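What the fruit arm has done to our mornings

I've been promising a post about the robot for weeks, and since October is nearly over and I still catch myself telling strangers at the bus stop about it, I may as well write it all down.

For anyone new to this blog: I work the packing floor at Hostitz, where we put together fruit and snack baskets for offices, waiting rooms, hotel desks, that sort of thing. I've been there long enough to remember when the order sheets were on pink paper and you had to shout for tape. We pack wicker baskets by hand, and on a big morning we send out 400 of them before lunch. It's a good job with good people and it's murder on the wrists.

So when the Tridus arm came in over the summer I had mixed feelings, like everybody. There was a meeting. There were doughnuts at the meeting, and you know how it is when there are doughnuts. We were told the arm would do first placement, meaning the big stuff that goes in at the start, and the rest of us would move to finishing and checking. We were told no one's hours would be cut. I wrote that down on the back of my hand so I could remember the exact words, and so far it has held.

What I did not expect was how much I'd enjoy working next to it!

The first thing it had to learn was bananas. I would have started it on oranges, personally, but the reasoning was that if it could cope with a banana it could cope with anything in our cooler. Bananas are a pain. They bend, they bruise if you look at them funny, every one is a different shape, and half the time they roll over the second you let go. The arm has a little camera down by its fingers and the view comes up on a screen at our end of the table, so you get to watch the fruit the way the arm does, right up close. I'd handled bananas for years and never looked at one from there. You see every bit of green and every smudge on the peel, and the weave behind it looks like a sweater.
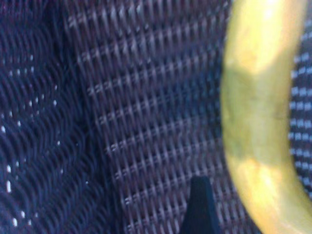
Who does what now

The old way, one person built one basket start to finish. You got your sheet, pulled your fruit, lined the basket, packed it, tied it, and slid it down. Eight hours of the same reach to the same crates. My right shoulder could tell you the crate order in its sleep.

Now the heavy reaching belongs to the arm. Two of us set up the baskets and feed it, two check what it has placed, and the rest of the crew does the fiddly part: the little jars, the crackers, the ribbon, the card. We swap around after the morning break so no one is stuck on ribbon all day (I am bad at ribbon and everyone has agreed to stop pretending otherwise).

The checking job is my favorite. I'd assumed it would be dull, standing there like a crossing guard, but you get a feel for it. You start to know from the approach whether the fingers are coming in at a decent angle. If I don't like what I see, I hit the pause pad, nudge things along, and let it try again. All of that gets logged in Vileo, the software that runs the line. In its first full month it logged 3,243 placements, and 875 of those had a person step in. That sounds like a lot, and it was! Some of those were me being jumpy. I paused it for a shadow once.

The supervisors read through the log with us, which I think was the smartest thing anyone did in this whole business. They could have taken it off to an office. We got to say things like "it hates it when the basket is pushed too far over" and then somebody changed the setup and we saw the difference the same week. I have worked in places where you could say something like that every day for a year and get a nod.

A plain table, by the way, turned out to be a fight. I wanted our old checked cloth because it was friendlier. I lost, and I was wrong, since the fingers are dark and stand out beautifully on a light top. From the checking seat you want to see that gap between the fingertip and the next thing over.
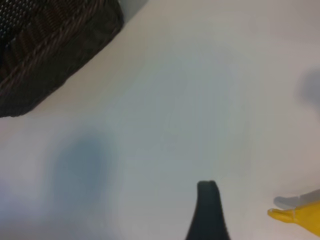 Camera view on the pale tabletop, with a corner of the wicker basket up at the left and something bright yellow just coming in at the lower right.

The parts that are harder

I don't want to make it sound like a parade. A few things have changed that I'm still chewing on.

It's quieter, for one. When everyone built their own basket we stood elbow to elbow and talked all shift. Now there's more space between us, and the arm sets the pace for the first part of the line, so you can't speed up to get ahead and then stop for a good story. The pace is not fast, I want to be fair about that, but it's steady in a way people aren't. We asked for a short stop every hour and we got it, and those stops have gotten pretty chatty.

Then there's the training. Some of the crew took to the screen right away and some really didn't want to touch it. The Lynch course they sent us on was fine but it was clearly written for people who already like computers. What worked was sitting with somebody at the checking station for an afternoon and just watching. After that most of us were okay. One of the quickest learners on the whole floor is a person who still keeps their phone in a sock in their locker, so there you go.

And I do think about the new hires. I learned fruit by handling it, thousands of pieces, until my thumb knew a soft pear before I did. Somebody starting this fall will handle a lot less. We've talked about having new people build whole baskets the old way for their first stretch, and I really hope that happens. You can't check a job well if you've never done it.

The quiet bit at the start of the day

I get in at 6:30 now, earlier than I used to, because I like having the checking station before things get busy. I make my coffee, drink it well away from the table (rule number one, underlined twice), and watch the screen for a while. There's a lot of white on it, with the finger sticking up from the bottom and soft shadows lying across the tabletop. I find it weirdly calming - like watching a fish tank. 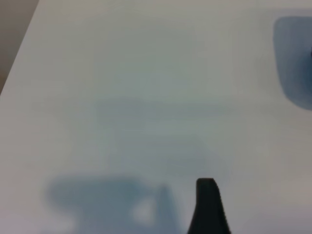
One finger over the white top and a big soft shadow beside it. The blurry blue-gray shape is at top right.

My shoulder hasn't woken me up since August. I'd forgotten that was even possible, and if the arm had done only that I'd still be writing something nice about it. I also go home with more left in me, and I've started baking again, badly.

Next on the list is pears, which I have opinions about, and after that they want to try grapes. Grapes! I've bet a coworker 100 pennies that it will be Christmas before it gets a bunch into a basket with every grape still on the stem. I will report back. If any of you work alongside one of these, tell me in the comments how your crew splits up the jobs, and especially what you do about ribbon.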